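Flemuscombe Road kitchen — gallery

Gallery > Kitchens > Flemuscombe Road

Galley kitchen, refitted by Hallen in September. The worktop was replaced along one side only; the sink, the window and the tall cupboard stayed where they were. Units are from the Plevier range, carcass depth unchanged. The gap between the cooker and the end panel measures 209 mm and was left open for trays and chopping boards.

Sockets were moved up by 91 mm to clear the new upstand. The upstand is fixed with adhesive and sealed along the top edge — no screws through the face. Wall cupboards hang on a rail and can be adjusted from inside with a flat screwdriver. Doors were set with a 5 mm gap at the hinge side and checked again after the first week of use.

Drawer runners are full extension. The top drawer takes cutlery and small tools, the second takes pans, and the bottom one is kept for cloths and bags. Anything used daily goes back within reach of the cooker.

Last in the set: grey and bright metal close to, with a bit of vivid green between.
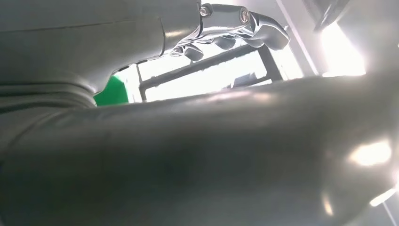

Tainá Brito wrote on Saturday to ask whether the open tray gap collects crumbs, as hers does, and whether a loose strip of worktop offcut along the floor would make it easier to sweep out.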